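The Laundry Room Is Not a Luxury
By Everaldo Cavalcanti
6 December 2025

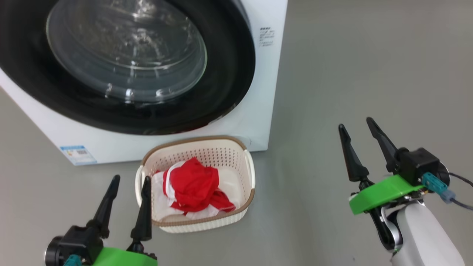 A front-loading washer and a plastic laundry basket.

When the residents of Dovari were asked in March which shared facility mattered most to them, the bicycle store and the roof terrace received polite support. The laundry room received 200 written comments. Many were complaints, a fair number were suggestions, and several ran to more than one page. The building's management has since proposed to reduce the room by half and lease the remaining floor to a parcel service. I write to argue against that proposal, and to ask that the owners of similar buildings consider the matter with more care than it usually receives.

The proposal rests on a belief that shared laundry is a leftover from an earlier period of housing and that households prefer to wash at home. Some do, and those who can afford the machine, the plumbing and the floor space are free to make that choice. At Dovari, however, the smaller apartments were designed without a water connection for a washer. The kitchen in such an apartment has room for a sink, a stove and one person. To tell these tenants that the future lies in private appliances is to tell them to move.

A good deal of the discussion so far has concerned machines. The Dovomeck study, commissioned by the management, devotes 16 pages to capacity, energy use and the expected life of a drum. These are proper questions. Front-loading washers use less water than the older top-loading kind, and no one on the residents' side has asked to turn back. But a washer is only one stage of the work. Clothes have to be gathered, carried, sorted, loaded, taken out, dried, folded and carried home again. Nearly all of this is done with a basket, and the study does not mention baskets at all.

I do not raise this to be quaint. The basket determines how much floor a laundry room needs. A person loading a front-opening machine sets the basket on the floor before the door, as close as it will go, and stoops or kneels beside it. The door must swing open over or past the basket. Another person must be able to walk behind. A plan that draws the machines as neat squares and leaves a narrow aisle between two rows has made provision for the appliances and none for the people who use them. Under the management's drawing, two neighbors unloading on opposite sides of the aisle would be back to back, and a third could not pass.

The shape of the opening matters as well. The round door of a front loader sits low on the machine, and what comes out of it comes out heavy. A sheet that weighed little when it was carried down is another thing when it is wet. Older tenants have asked that part of the row be raised on a plinth, so that the door stands nearer to waist height. This was refused on grounds of cost. The sum involved was small, and the refusal was recorded in a single line. I would ask that it be reopened, whatever becomes of the parcel service.

Drying deserves a paragraph of its own. The present room has a long wall with rails, and it is this wall that would be given up. Tumble dryers would be expected to take its place. Wool, school uniforms with pleats and most things with elastic in them do poorly in a dryer, and tenants who have lost a sweater in this way seldom risk a second. They will hang their washing in their apartments instead — over doors, above bathtubs, on the backs of chairs. Managements everywhere write to tenants about damp and mold. They should not at the same time remove the place where wet clothes can hang without harm.

It will be said that the room is often empty. This is true in the middle of the afternoon. It is not true after supper, when most working people do their washing. The study recorded use over 24 hours and reported an average, and an average of that kind tells us little. A staircase also stands empty for much of the day. We do not make it narrower on that account.

There is also the question of conduct, which I would not wish to avoid. Shared laundry rooms produce quarrels. Finished loads are left in the drum, and someone else's hands must lift them out. Detergent is spilled and not wiped up. Lint collects where it should not. The usual response is a notice on the wall, followed by a sterner notice beside it. The Bermúdez building, which is older than ours and considerably less handsome, dealt with the same troubles by putting a deep shelf opposite the machines and keeping spare baskets on it. A finished load goes into a basket and the basket goes on the shelf. My neighbor Ellen lived there before she came to Dovari, and she remembers the arrangement as one that needed very little enforcing.

I have tried to confine this essay to practical matters, but there is a point of principle behind them. Housework is still treated in planning as something that takes place in whatever space is left over. Lobbies are given stone floors and good lighting. The room where people handle their own clothes and bedding every week is placed beside the boiler, and its dimensions are the first to be reduced when another use appears. Those who draw up such plans are competent people, and I do not suggest bad faith. I do suggest that too few of them have recently carried a full basket down a flight of stairs and looked for somewhere to set it down.

The residents' request to the management is therefore in 3 parts. The room should keep its present floor area, including the drying wall. A section of the washers should be raised when the machines are next replaced. A shelf and a folding table should be installed along the side nearest the door. The parcel service may be offered the former mail office, which has stood locked since the new boxes were fitted in the lobby.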